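Speaker notes – My hallway robot, built at home, tested first in simulation
Apr 16, 2018

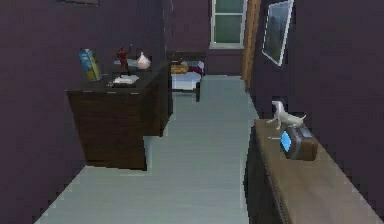 Treddale Shared Workshop – Robotics Evening Group

Speaker: Radomír Michalík
Slides: Karine McKinnon has them on the club laptop. Please speak slowly, Radomír!

Slide 1. Good evening and thank you for coming. My name is Radomír and I am building a small wheeled robot which I call Stistby. It has to drive along a hallway, look at the furniture, and tell me what stands on it. It has no arm yet. The arm is for August, if my wife gives me back the garage.

The hallway on this slide exists only in the computer. My real one at home is narrower and it has shoes in it. I wanted a place where Stistby can crash without any damage to the skirting boards. (Pause. Point to the far end, where the window and the bed are.) The goal position is down there. The robot starts on our side and must pass between the dark cabinet and the long console table.

Slide 2. Why purple walls? I am asked this every time. The colour was one of the settings I change between runs, so that the program does not learn that a wall is always white. I change also the floor, the light and the objects. Drahomíra Kratochvíl helped me to write the script for this, and she chose darker colours than I would.

Slide 3. The objects. I will mention only those which gave me trouble.
– The white animal on the clock radio. My detector wanted to join the two into one thing. I am not sure myself if it is a dog or a horse, so the label says only "animal".
– The little red figure with the raised arm, on the cabinet. From far away it is only a few pixels. Increasing the camera resolution helps, but then the old laptop becomes very slow.
– The flat thing at the back of the cabinet, a tray or maybe a plate. It is partly hidden. I left it out of the scoring for now.
The cereal box was easy. Everybody finds the cereal box.

(If someone asks about the jagged edges: I render at low resolution on purpose. The camera on the real robot is a cheap one and I do not want to train on pictures nicer than what it will get.)

Slide 4. Numbers. I made 2,223 rendered views and kept 529 of them for testing. Do not read the whole table, people can read it. Say only that the program was good with boxes and weak with small figurines, and that it twice took a picture on the wall for a window. After this I added more framed pictures, in different sizes, and trained again overnight.

Slide 5. The real machine. (Hold up the chassis. Battery OUT before the talk!)
The base plate I cut here on the band saw with Stelios Makris, who had a lot of patience with me. First I used 3 mm aluminium and it was too heavy for the motors, now it is plywood. The wheels come from an old trolley. The motor driver was burned two times, both times by me, when I connected the battery in the wrong polarity. Now there is a plug which fits only one way. I recommend this plug to all beginners.

Slide 6. What did not work when I moved from the computer to my own hallway. The floor in the simulation is smooth and has one tone. Mine has a carpet with a fringe, and the left wheel eats the fringe. In the simulation there is also nobody walking around. I will put in the fringe somehow, Radek Šimko has an idea with small random bumps.

Slide 7. Next steps. Charging dock, quieter gearbox, then the arm. If anyone has a spare servo with metal gears, please talk to me at the tea break.

Questions, 10 minutes. If the projector fails again, continue from the printed pages in the blue folder.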